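Gratolwood gripper comparison

The Gratolwood gripper comparison is a bench procedure for ranking two-finger end effectors on the handling of thin household utensils. It was drawn up at the Ullaler test laboratory and is run on a single arm, so that differences in the results can be assigned to the gripper and its controller. The name comes from the controller software, Gratolwood, which logs finger position and motor current during each attempt.

Background

Earlier tests at Ullaler used blocks and cylinders with parallel sides. Most grippers passed, and the scores gave little help in choosing between them. Spoons were added in the second version of the procedure. A spoon handle is narrow, lies close to the table and often changes in width along its length, and a small error in finger height leads to a missed grasp or to contact with the tabletop.

Grippers

Two designs are compared. The Brasora is a linkage gripper, in which each finger plate is carried on pivoting links. The Wei is a sliding-jaw gripper driven by a single screw. The Wei keeps its fingertips at a constant height as it closes. The fingertips of the Brasora follow a shallow arc, and the controller must raise or lower the wrist during closing to make up for it. In the first version of the software this correction was left out, and the Brasora scores from that period are listed separately.

Procedure

Each gripper makes 60 attempts per utensil. An attempt consists of approach, closing, lift and an 8-second hold. Slip is judged from the wrist camera and from the motor current log. An attempt is void if the arm stops on a force limit before the fingers close. The full data set contains 1565 valid attempts, with 164 marked as slips.

The wrist camera is mounted so that both fingers remain in view at all openings. Part of the view is lost to the linkage on the Brasora, and utensils lying beside the gripper may be partly hidden. 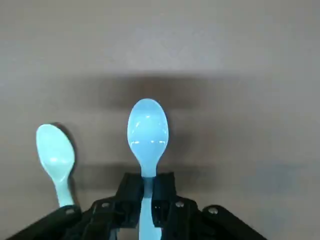

Wrist camera view of a linkage gripper holding a blue plastic spoon by the handle. A pale green spoon lies on the table at left.

Limitations

The procedure does not cover wet or greasy utensils. Glossy plastic produces highlights that can disturb edge detection, and lamp position is therefore recorded with each run. Results for metal cutlery are kept in a separate table.

See also

End effector
Grasp planning
Eye-in-hand camera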